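March 2021

Glue trials, Brornside bench. Carrying on from the last batch of wheat paste, which went lumpy on the second day and was thrown out.

Mixed a new paste with the Plornbridge starch, 500 g to a full pot of water. Kamlesh stirred while I watched the heat. It thickened sooner than the old starch did and I took it off early. Strained it twice through muslin. Color is a bit gray but it spreads well.

Pasted up test boards with the Lodhi paper, grain running the long way on half of them and crosswise on the rest. The crosswise ones curled before I got the second sheet down. Put them under the press anyway - want to see if they flatten or if the curl comes back.
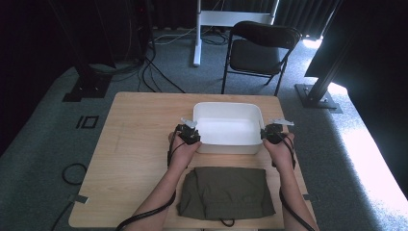
White tub on the table, empty.

Tamunoemi thinks the curl is the paper and nothing to do with the paste. She had the same trouble with Boltunora stock last June and fixed it by damping both sides before pasting. Will try that on the next set, one board damped on both sides and one left as is.

Endpapers for the ledger job are still not cut. The order is for 3,000 sheets folded and we don't have the shelf space to dry them all at once, so it will have to go through in 2 lots. Kamlesh to ask if the back shelves can be cleared.

To do: label the boards before they go in the press (forgot again), get more muslin, write the starch weight on the lid of the jar. Brushes need soaking overnight.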